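Campbell Residence Dining Service
Frequently Asked Questions

Who may use the dining service?
The dining service is open to all residents of Campbell Residence and to their registered guests. Residents of the Visositz annex may also dine in the main building once their meal plan has been activated at the front office.

When are meals served?
Breakfast is served from 7:00 a.m., lunch from noon and dinner from 6:00 p.m. On Sunday, breakfast and lunch are replaced by a single brunch, which begins at 10:30 a.m. The kitchen takes final orders 60 minutes after the start of each meal.

Do I need to reserve a seat?
Reservations are not required for individual residents. Groups of more than 6 should contact the front office at least 2 days in advance so that tables can be placed together. Requests made after that time will be met where space allows.

How do I add a guest to a meal?
Guests may be added through the Sosine resident portal or in person at the front office. The guest meal charge appears on the next monthly statement. Each resident may bring up to 3 guests to a regular meal. The limit does not apply to private bookings of the garden room, which are covered by a separate agreement.

How are dietary needs handled?
Residents should complete a dietary form when they move in and update it whenever their needs change. The form covers allergies, medical diets and religious requirements. Kitchen staff review all new forms before the next weekly menu is issued. Residents with a severe allergy are asked to speak with the dining supervisor in person – the form alone is not sufficient in these cases.

May I have a meal brought to my apartment?
Yes. Tray service is available to residents who are ill or recovering from a medical procedure, and there is no charge for the first 3 days. After that period, a delivery fee applies to each meal. Requests for lunch must be received by 10:00 a.m. and requests for dinner by 3:00 p.m. Please leave used trays outside the apartment door for collection.

May I use my own tableware?
Residents may bring their own cups and flatware to the dining room. Personal items should be marked with the apartment number and taken home after the meal. The residence does not accept responsibility for personal items sent to the dishwashing area by mistake.

What tableware does the residence provide?
Plates, bowls, glasses and flatware are provided at every meal. Wide-rimmed soup plates are used for soups, stews and pasta. Lighter cups and flatware with thick handles are available on request, at no charge. 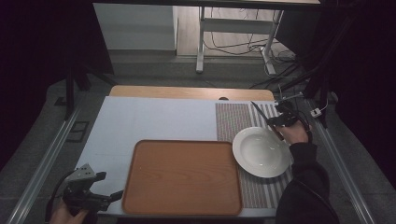 Soup plate on a striped placemat, with serving tray.

Can I change or cancel my meal plan?
Meal plans may be changed once per calendar month. Changes submitted through the portal take effect on the first day of the following month. Cancellations require written notice to the front office. Unused meals are not refunded and do not carry over, except during a hospital stay.

Whom should I contact about a billing question?
Meal charges are processed by Javovum. Billing questions should first be directed to the front office, which will forward them if needed. Please have your most recent statement available when you call.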